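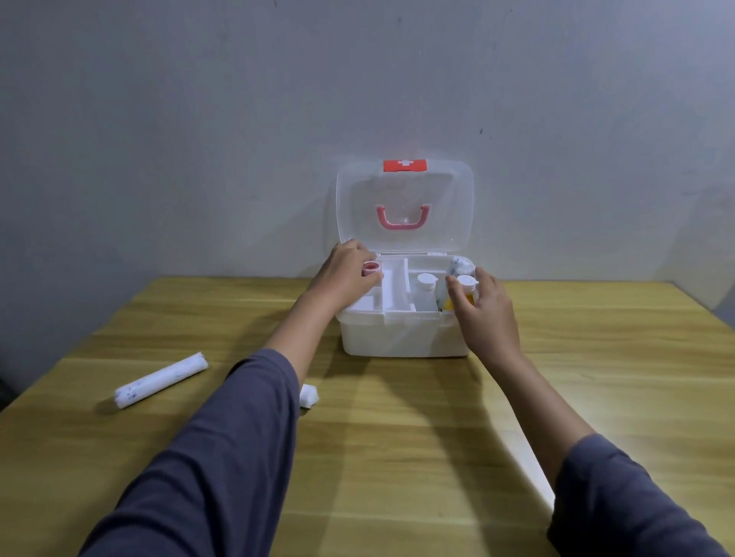 Reprise d'un mur gris mat : lessivage, impression, ou deux couches directes ?

perlin_74
Bonjour,
Local de 157 m² à Boltovmont, ancien bureau d'études, cloisons en plaques de plâtre et deux murs en maçonnerie enduite. Tout a été peint en gris clair mat, acrylique, produit inconnu. Je dois remettre en état les deux murs enduits avant décembre. Le devis de Cuvton est de 1651 € HT : lessivage, rebouchage, une impression, deux couches de Brillberg Mat. Je peux le faire moi-même pour 541 € de fournitures. Question : l'impression est-elle justifiée sur une acrylique adhérente, ou est-ce une ligne de remplissage ?

enduit_fin
Test de quadrillage au cutter, ruban adhésif, arrachage sec. Si rien ne vient, pas d'impression générale, seulement sur les rebouchages. Un enduit de rebouchage non imprimé boit la première couche et laisse un embu visible en lumière rasante, surtout dans les gris.

Alhassan
Pas d'accord. Sur un mat ancien l'absorption n'est jamais homogène, même quand l'adhérence est bonne. Les zones frottées se lustrent, le reste farine. L'impression sert à régulariser le fond. J'ai repris une cage d'escalier sans, trois couches pour rattraper.

enduit_fin
Trois couches avec quel pouvoir couvrant ? Et dilué à combien ? Un mat économique à 10 % d'eau ne prouve rien sur l'impression.

Alhassan
Non dilué, 10 m²/L annoncés. Le fond farinait, je l'ai écrit.

perlin_74
Quadrillage fait en trois endroits, à 50 cm, 1 m et 1,80 m. Rien sur l'adhésif. Passage du doigt : très léger farinage en partie haute.

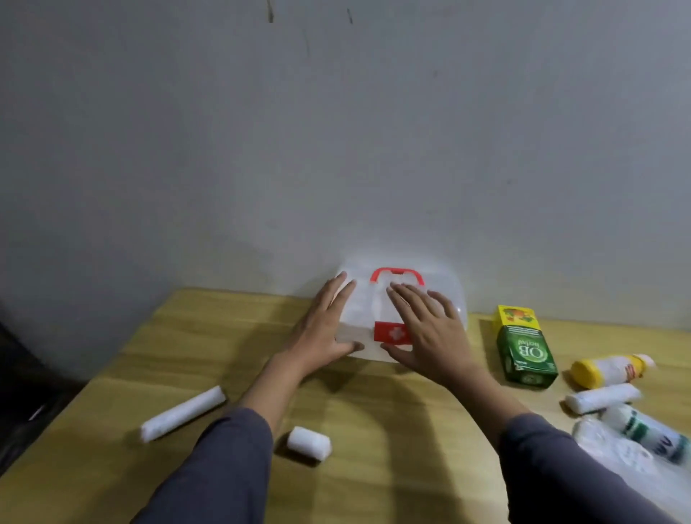
Le mur nord est en maçonnerie, enduit plâtre, et c'est lui qui me pose problème. Côté rue il n'y a aucune trace d'humidité, relevé à la pointe normal sur toute la hauteur. Les salissures et les éraflures partiront au lessivage ou à la couche suivante, je ne m'en occupe pas. Par contre, en haut, les deux traits sombres verticaux, très fins : coulures ou microfissures, je n'arrive pas à trancher à l'œil. Si c'est fissuré, faut-il ouvrir au grattoir triangulaire ou un pontage suffit ?

Yaqin Qiu
Passez l'ongle en travers, puis une éponge à peine humide. Une coulure est en relief ou s'efface en partie. Une fissure accroche en creux et fonce au contact de l'eau. En dessous de 0,2 mm et sans évolution, pas d'ouverture : enduit fin, ponçage au 200, impression locale. Au-delà, ouvrir en V, dépoussiérer, enduit en deux passes, bande si la fissure travaille.

enduit_fin
D'accord, sauf pour le ponçage. Du 200 encrasse sur un enduit plâtre, du 150 suffit sous un mat.

Yaqin Qiu
Sous un mat clair en lumière rasante, les rayures du 150 se voient. Avec une fenêtre latérale je ne descendrais pas en dessous de 180.

perlin_74
Fenêtre latérale, oui. Le premier trait n'accroche pas à l'ongle, le second un peu. Je vais traiter les deux comme des fissures fermées, la différence de travail est nulle.

Alhassan
Et l'impression ?

perlin_74
En plein sur le mur nord à cause du farinage, en local sur l'autre. Il me reste à choisir le manchon – 12 mm microfibre ou 10 mm, la fiche Brillberg donne les deux.

enduit_fin
10 mm. Le 12 donne un pommelé trop marqué en gris.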